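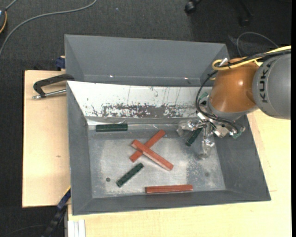
Opinion > Home and Workshop > Storage

Leave the Blocks in the Bin

By Ilaria Sartori

Every December the same advice comes around again. Sort your things. Buy the cabinet with the little drawers, print the labels, give each object a place of its own. I have followed this advice more than once, and I now think that for a large class of things it is bad advice. Blocks, offcuts, clamps, spare hinges, mittens, dog leashes and most toys should go into a big open bin and stay there in a heap.

I came to this through wooden blocks. My daughter had a set of 189 of them, bought secondhand from a school that was closing. They arrived in a cardboard box that fell apart within the week. I bought a drawer unit from Vanden, the kind with 3 rows of shallow trays, and spent an evening sorting blocks by shape and color. It looked very good. The blocks stayed in the trays for most of the month, and then I noticed why they were staying there. She had stopped playing with them. Getting out enough to build a bridge meant opening several trays and remembering which was which, and putting them away meant doing it all again when she was tired.

I moved the whole set into a steel bin from the garage, wide at the top with sides that slope in. The bridge came back the next morning.

People who sell storage talk about finding things. They talk much less about putting things away, and putting away is the job that decides whether a system lasts. You look for a thing when you want it. You put it away when you want to be doing something else. A system that asks for care at that second moment is going to fail on an ordinary evening, and once it has failed there is a pile on the floor next to an expensive set of drawers.

With an open bin, putting away takes one motion. You can do it from a few feet off. A child of two can do it, and so can a man with a sandwich in his other hand.

My friend Musyoka Swai teaches shop to teenagers and disagrees with me, and his case deserves a fair hearing. He keeps his hand tools on a painted board where every outline shows what is missing. At the end of a class he can see across the room that a chisel is gone. He says a heap hides its losses, and he is right. If a thing is sharp, costly or shared by thirty people, hang it on the board. I would not put chisels in a bin and I would not want to reach into a bin that had them.

But when I visited his room I saw what he does with the offcuts. They were in a tub under the bench, every size together, and the students went through them by hand until they found a piece that would do. He has never drawn an outline around an offcut. I think he already agrees with me about most of what is in his room by number, if not by value.

The other objection is that you have to dig. This is true of a bad bin. A bad bin is deep and narrow, and whatever you want is at the bottom, where it has been since spring. The fix is to buy a different shape. A good bin is shallow for its width, so that most of what is in it can be seen without moving anything. Sloping walls help here too. They let your hand in at an angle, and things that land on them slide down to where you can see them. A straight-sided box has hard lower corners where small pieces stand on end against the wall and have to be picked out with a fingernail.

Then there is the matter of how full it should be. I'd say a single loose layer, with a few pieces lying across each other. Once things are stacked up past your wrist you have stopped having a bin and started having a hole. At that point get a second one and leave it empty for a while. An empty bin next to a working one is very useful, and I wish people would stop seeing it as wasted space. You can move pieces across as you look through them. You can drop in the ones that need sanding. When it has nothing in it, it is still doing its job, the way a clear stretch of counter does.

I feel strongly about metal. Plastic tubs go cloudy, and then a corner cracks, and they can't be mended. The woven baskets from Drellau that everyone bought a few years ago shed bits into whatever they hold. Sheet metal scratches and scuffs and gets dull, and after that it simply goes on. Mine has worn marks all over one side and a spot on the bottom I have never been able to clean off. It is loud, I admit. Hyun-seo Seo, who lives below us, was kind about it, and a piece of felt under the bin took care of her side of the problem. Don't line the inside. Felt in there collects dust and crumbs, and you will not wash it.

Where you put the bin matters more than what you pay for it. Ours spent its first weeks on a closet shelf and hardly got used. It does better on a low table, at the height of the person who uses it, with room beside it to lay things out. A lid is a mistake. A lid becomes a shelf, and by the weekend there is mail on it.

I know how a heap looks to a visitor. Ok-hee Ahn, who edits this section, told me a bin of mixed blocks made her want to line them up by color, green with green and brown with brown. She's welcome to do that. It is a pleasant thing to do with blocks, and it's play. The mistake is to make it a condition of being allowed to stop for the night.

The Vanden unit is in the hall now. It holds batteries, stamps and picture hooks, which are small and all look alike in a heap, and it holds them very well.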